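Dumpling season starts in September

The first cool morning came last week and I was in the kitchen by seven with a cabbage already chopped. I can't help it! All summer I live on cold noodles and tomatoes over the sink, and then the air changes and all I want is a steamer going and the windows fogged up.

If you've been reading for a while you know I learned dumplings from Soon-im Ra, who lived downstairs from me in my first apartment in Pamemow and who never once used a measuring cup. She'd hold out a handful of filling and say "like this," and I'd go home and try to remember what "like this" felt like. It took me two winters to get close. I did finally weigh things out, so for anyone who has been emailing me about the pork and chive batch, I use 775 grams of ground pork, and please squeeze the cabbage. Squeeze it until your hands complain, then go again. Wet filling has ruined more of my evenings than anything else in that kitchen.

The big news is that I've switched to homemade wrappers for good. I know, I know, I spent years telling everybody the frozen ones were fine (they are fine!). But then Nam-gil Hwang came over with a bag of flour and showed me how he rolls them, thick in the middle and thin at the rim, turning the dough with one hand while the little rolling pin goes back and forth under the other. Mine looked like maps of small islands. His were round every time. We ate the islands first and they were so good, chewy and a little sweet, and I've been rolling my own ever since.

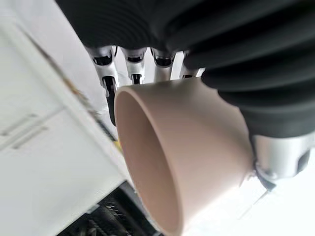 Silver fingers under black ridges, up close.

A few things I've learned since then. Hot water makes a softer dough that's lovely for steaming, and cold water gives you the bouncy kind for boiling. Let it rest under a bowl for half an hour, even if you're starving. Roll a few, fill a few, roll a few more, or the edges dry out and won't seal. And don't get fancy with the pleats at first! A plain half-moon pressed shut tastes exactly the same as the pretty ones, and you'll get to dinner before nine.

For dipping I'm still on black vinegar with a lot of ginger, cut as thin as I can manage. I've also been adding a spoonful of the chili crisp from Lokamico, the little grocery next to the bus station, and now I put it on eggs and on plain rice and, one night, on popcorn. It was great on popcorn.

Freezing is easy if you have room for a tray. Lay them flat, not touching, and leave them until they're hard enough to rattle, then tip them into a bag. They go straight from the freezer into boiling water, and the days when I come home tired and remember there's a bag in there are some of my favorite days of the whole year.

Next up is a mushroom and tofu filling for my sister, who has asked for it three times now. The first try was bland and the second was so salty we had to drink a pitcher of water each. If you've got a good one, leave it in the comments, I'll be rolling wrappers all weekend!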